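Home - Blog - Bins and Boxes - Questions - About me - Get in touch

We use cookies to remember your choices and see which pages get read. Accept all / Manage cookies

Sorting small stuff into clear bins: your questions

Since I wrote up my craft room sort-out I've had so many emails asking the same handful of things that I've put them all on one page. I'm only a person with a lot of stationery and not much cupboard space, so take all this as what works at my house (and in the back office at Mavgate, where I do the supplies for our Saturday workshops). Last updated 17 Sep 2019.

Why clear bins? Don't they look messy?

They do a bit, yes! I had lovely lidded baskets before and I never once knew what was in them. I bought the same stapler twice, and I'm fairly sure I bought glue sticks every month for a year. With see-through plastic I can stand in the doorway and spot what I'm after. If the look of it bothers you, put them in a cupboard and shut the door.

How do you start?

Everything out on the table first, bins and all, and then like goes with like. Tape with tape, staplers with staplers. I don't decide where anything is going to live until I can see how much of it there is, and I don't write a single label at this stage. My first go at labels was a disaster - I'd done one that said "useful bits" and by the end of the week the whole room qualified.
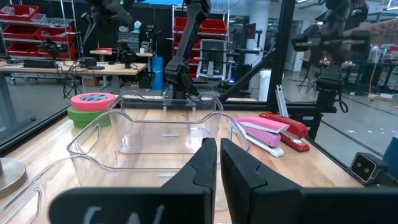
Tape and staplers out on the table, bins at the ready.

Which size should I get?

Smaller than you think. My Dostura ones are 400 mm long and that's the biggest I'd go for desk things. I tried a great big 598 mm one from Prolport and it turned into a pit, with all the little things sliding down to one end whenever I picked it up. It holds wrapping paper now and we're both happier.

Do look for handle holes. You'll be pulling these off a shelf one-handed with a cup of tea in the other, whatever you tell yourself now.

How many categories is too many?

I started with 16 and gave up before teatime. Four is what I'd tell anyone to begin with: sticking, cutting, writing, and everything else. You can always split one later when it gets too full. What you mustn't do is split it because you've got a spare bin sitting there, which I have done more than once.

Do sponges really count as craft supplies?

In my house they do. I use them for stippling, for dabbing glue and for wetting envelopes when there are a lot to do. They get a bin to themselves because I've found that a sponge put away even slightly damp will ruin any paper it's sharing with. Lay them flat and stack them up, and leave the lid off if your bin came with one. I keep washing-up sponges in the kitchen and painting sponges up here, and woe betide anyone who mixes them.

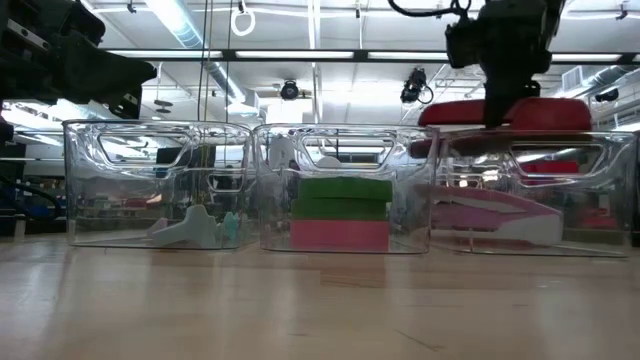 Piroska Nyitrai wrote in to say that she gave up on stacking and stands her sponges on their edges, like books on a shelf, so that air gets to both sides. She also cuts a corner off any that have been used with glue, and then they can't wander back to the sink. I've pinched the corner idea already. I'm less sure about the standing up, because mine flop over, but maybe I buy floppier sponges.

Should staplers be stored with their staples?

Yes, please! I used to keep the staples in a drawer in another room for reasons I can't remember. Now the box of refills goes in the same bin, down at the front. And if you've got several staplers, check whether they take the same size before you throw out the packets. I've got one that's fussy and it has its own little tin.

Does it matter if things are piled in any old how?

Not much. I don't line things up. If the right sort of thing is in the right bin, I call that tidy, and I can find it when I want it. My sister arranges hers by colour and it does look gorgeous, but she spends her Sunday evenings doing it and I don't want to.

What's the best way to keep rolls of tape?

I've tried the lot. A kitchen roll holder was all right until I wanted the one at the bottom. Hanging them on a ribbon looked sweet and drove me up the wall. These days I lay them flat, one on top of another, wide ones underneath, and take whichever I need off the pile.
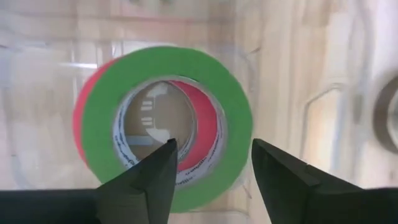
The other thing I do is fold the end of the tape under as soon as I've torn a piece off, just a tiny tab, so I'm not picking at it with a fingernail the next time. It wastes a sliver of tape every go and I couldn't care less. Masking tape needs it most, I find, especially an old roll that's been near a radiator. Those get brittle and come off in strips, and by then you may as well put it in the bin (the rubbish kind).

How do you clean the bins?

Warm water, a drop of washing-up liquid and a soft cloth. I used a scourer on my first Awwad one and it's been cloudy ever since. For label gum, rub in a bit of cooking oil and leave it while you do something else, then wash it off.

How often do you have to re-sort?

A quick go in September when the workshops start up again, and another whenever I can't get a handle on where the scissors have gone. If a bin's been annoying me for more than a week I tip it out on the table and start that one afresh. The rest can wait.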